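Mon contrat, ma franchise et moi

J'ai enfin lu mon contrat d'assurance habitation. En entier, annexes comprises, un soir de pluie, avec un surligneur jaune que j'ai vidé avant la page 16. Il faut dire que je payais depuis des années pour une chose dont j'ignorais à peu près tout, un peu comme mon abonnement à la salle de sport, sauf que la salle, au moins, je savais où elle était.

Tout est parti du lave-vaisselle. Un joint a lâché pendant que j'étais chez ma sœur, l'eau a passé la nuit à explorer la cuisine, puis le couloir, puis le plafond de mon voisin du dessous. Toon Jacobs est monté me prévenir avec une politesse qui m'a fait plus peur que des cris. Il tenait une casserole. Elle était pleine.

J'ai donc appelé Salameh, le cabinet de courtage où j'avais signé en emménageant. La dame a été charmante, elle m'a demandé mon numéro de police, j'ai répondu le 17, il y a eu un silence. On a repris depuis le début.

Première découverte : la franchise. Deux cents euros restaient à ma charge avant que quiconque sorte le chéquier, et je les avais acceptés par écrit, avec mes initiales en bas de page. Deuxième découverte : le joint lui-même n'est pas couvert. L'eau qui en sort, oui, le parquet qu'elle gondole, oui, le plafond de Toon, oui encore. Le petit bout de caoutchouc à l'origine de toute l'affaire relève de « l'entretien normal ». J'ai cherché dans l'appartement ce que j'entretenais normalement. J'ai trouvé une plante, et encore.

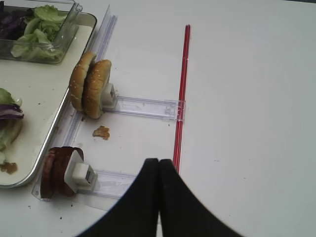 Faut-il attendre le passage de l'expert avant de faire réparer ? Pour la fuite, surtout pas : on coupe l'eau, on fait venir le plombier et on garde la pièce cassée dans un sachet. Pour le parquet et les peintures, en revanche, on attend, on photographie et on vit avec une moquette de serpillières.

L'expert s'appelait Roel Vermeulen et il est resté 30 minutes chez moi, dont une bonne partie à genoux devant une plinthe. Il avait un humidimètre, un carnet et un talent certain pour dire « ah » sans que je puisse deviner si c'était bon ou mauvais signe. À la fin il m'a demandé les factures du parquet. Les factures du parquet ! Je n'ai même plus celle du lave-vaisselle. J'ai fini par retrouver un devis dans une boîte à chaussures, entre une garantie de grille-pain et les règles d'un jeu de société que je ne possède plus. Il a bien voulu s'en contenter.

Reste la vétusté, ce mot délicieux. Mon parquet avait perdu de la valeur chaque année à mon insu, pendant que je marchais dessus en chaussettes. J'aurais pu prendre l'option « valeur à neuf », proposée en page 9 pour trois euros de plus par mois. Je me revois cocher la case « non » avec l'assurance de quelqu'un qui fait une affaire.

Le dossier n'est pas clos. Le courrier des indemnités est arrivé, le menuisier me promet un créneau depuis deux semaines et le couloir fait toujours une petite vague à hauteur de la salle de bains - on s'y habitue, il suffit de lever le pied gauche. Entre-temps j'ai demandé un devis chez Zamila, pour comparer. C'est un peu moins cher, avec une franchise plus haute et une exclusion sur les infiltrations par les joints de carrelage que j'ai relue plusieurs fois sans savoir si elle me visait personnellement.

Je vais sans doute rester chez Salameh, avec l'option cette fois. Toon a repeint son plafond en blanc cassé. Je lui ai rendu sa casserole.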